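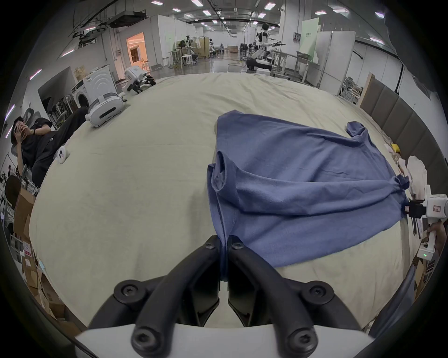 10/17(월) 노동과 자동화 7주차. 지난주 못 끝낸 것부터. 슬라이드 없음, 이 유인물로 갈음.

## 지난주 남은 것: "대체"라는 말

- 직업이 통째로 없어지는 경우는 드묾. 없어지는 건 과업(task) 단위
- 한 사람의 하루를 과업으로 쪼개 보면 → 어떤 건 기계로, 어떤 건 그대로, 어떤 건 **새로 생김**
- 오늘은 세 번째, 새로 생기는 일. 교재 4장엔 거의 안 나옴
- 새로 생기는 일은 보통 이름이 없다. 직무기술서에도 없고 임금표에도 없음

## 사례: Prarnard 세탁 공장

의류 대여 업체 Skiluston의 위탁 물량 처리. 세탁, 건조는 오래전에 기계화. 남은 게 개기(folding). 왜 안 됐나?

1. 천은 형태가 없음. 잡을 때마다 모양이 바뀜
2. 앞뒤, 목둘레, 소매 끝을 먼저 찾아야 하는데 구겨진 상태에서는 사람도 한 번에 못 찾음
3. 물량 종류가 섞여 들어옴. 수건만 오면 전용 기계로 끝. 티셔츠가 문제

개는 라인 인원 34명. 7월에 그중 11명이 "시연 작업"으로 배치 전환. 시연 = 손에 쥐는 집게로 옷을 잡고 펴고 개는 동작을 기록해서 로봇 학습에 쓰는 것. 첫 달 기록 3,767건.

면담은 Xiuying Xia(라인 반장), Yanling Liao(시연조). 둘 다 녹취 동의. 전문은 과 사무실에서 열람, 복사 금지.

### Liao 면담에서

> 손으로 하면 생각을 안 해요. 집게로 하면 다 생각해야 돼요. 어디를 먼저 잡는지, 몇 번 당기는지. 십 년 넘게 한 일인데 처음 배우는 것 같았어요.

밑줄 칠 곳: "생각을 안 해요". 암묵지(tacit knowledge) 얘기. 몸이 아는 걸 동작 단위로 다시 꺼내는 과정. 꺼내는 것 자체가 노동인데 누가 값을 매기나?

> 속도는 신경 쓰지 말라고 하는데 건수는 매일 적어요. 그럼 신경 쓰라는 거죠.

성과 지표 문제. 공식 지시와 실제 측정이 다를 때 사람들은 측정 쪽을 따라감. 시험에 낼 수 있음.

### Xia 면담에서

- 반장 일이 바뀜. 전에는 밀린 물량 보고 사람을 옮기면 됐음
- 지금은 기록이 "쓸 만한지" 판단까지. 기준표는 본사(Zoddale)에서 내려오는데 두 장짜리, 현장 말로 안 써 있음
- 잘 개는 사람과 시연을 잘하는 사람이 다르다고 함. 조원들 사이 순서가 뒤집힘 → 민감한 문제
- 남은 라인 23명이 같은 물량 처리. 여기 불만이 제일 큼. 전환된 쪽이 아니라 **남은 쪽**이라는 점 체크

## 숙련은 어디로 가나

세 가지 입장. 이름만 붙여 둠, 각자 정리해 올 것.

**탈숙련론.** 지식이 노동자에게서 빠져나가 회사 소유의 데이터가 된다. 시연은 그 과정이 제일 노골적인 형태. 약점: 시연자가 새로 익히는 것을 설명 못 함.

**재숙련론.** 일이 바뀌면 숙련도 바뀐다. 집게 다루기, 실패 동작 구분, 기록 검수. 약점: 그 숙련이 얼마나 오래 필요한지? 로봇이 다 배우면 끝나는 숙련이면 경력이 되나.

**재배치론.** Haiyan Kong 발제문 참고. 숙련의 총량보다 누가 어느 칸에 서는지를 봐야 한다는 입장. Prarnard 사례엔 이게 제일 잘 맞는다고 생각함. 반론 환영.

## 작업 단위와 휴식

교대, 휴식 규정은 라인 기준으로 짜여 있음. 컨베이어가 돌면 일, 서면 휴식. 시연은 컨베이어가 없으니 경계가 흐려진다. Liao 말로는 한 벌 개고 다음 벌 사이가 "쉬는 건지 준비하는 건지 모르겠다"고.

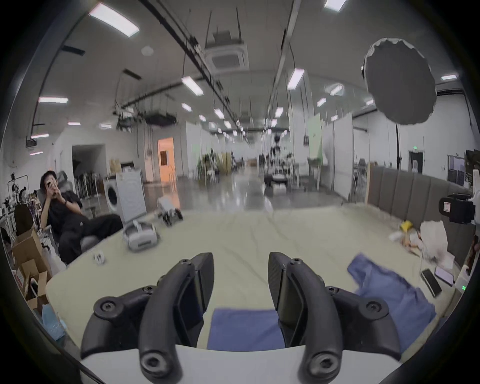 휴식의 경계가 흐려지면 근로시간 계산부터 꼬인다. 대기시간도 지휘, 감독 아래 있으면 근로시간으로 보는 게 원칙인데, 시연 작업은 무엇이 대기인지부터 정해진 게 없음. 사진처럼 개어 놓은 파란 천은 집게 손가락 사이에 있고 옆에는 구겨진 파란 옷이 그대로 펼쳐져 있고, 매트 왼쪽에서는 한 사람이 의자에 기대 폰을 들고 있는 순간을 놓고 보자. 이 한 컷으로 누가 근무 중이고 누가 쉬는 중인지 판정이 되나? 안 됨. 그런데 현장 기록은 대개 이런 컷이나 건수로만 남는다. 그래서 업무일지를 따로 봐야 하고, 일지가 없으면 면담뿐.

- 라인: 30분 단위로 집계
- 시연: 건 단위로 집계
- 단위가 다르면 임금도 비교가 안 됨. 노사협의에서 여기서 막혔음(Xia 면담 뒷부분)

I-hsuan Shek 질문(지난주): 건당 수당을 주면 해결되지 않나? → 성과급 일반론으로는 맞는데, 실패한 기록은 어떻게 할지. 실패 동작도 학습에는 쓰임. 쓰이는데 돈은 안 주면? 회사 측 답변 아직 못 받음.

## 데이터는 누구 것

시간 없어서 짧게.

- 동의서에 "동작 기록"이라고만 돼 있음. 손이 나오는지, 주변 사람까지 찍히는지는 안 적혀 있음
- 퇴사하면? 기록은 남음. 삭제 조항 없음
- Lu 지점은 동의서를 다시 받음. 두 버전 비교표는 다음 주에 배포

## 용어

- 과업(task): 직무를 이루는 최소 단위. 시험에서 직무와 섞어 쓰면 감점
- 시연(demonstration): 사람이 동작을 해 보이고 그걸 기록하는 작업
- 배치 전환: 고용은 유지, 하는 일이 바뀜. 전직과 다름
- 검수: 기록을 보고 쓸지 버릴지 정하는 일. Prarnard에서는 반장 몫

## 다음 주까지

1. 본인 또는 가족의 일 하나 골라서 하루를 과업으로 쪼갤 것. A4 한 장. 표로 해도 됌
2. 그중 시연이 가능한 과업 하나, 불가능한 과업 하나. 각각 이유 두세 줄
3. 위 세 입장 중 하나 골라 Liao 면담을 다시 읽기. 인용 최소 한 군데
4. 발제: Yanling Long. 범위는 5장 앞부분만

제출은 수업 전날 자정까지. 파일명에 학번 꼭 넣으세요, 지난번에 안 쓴 사람이 너무 많았슴.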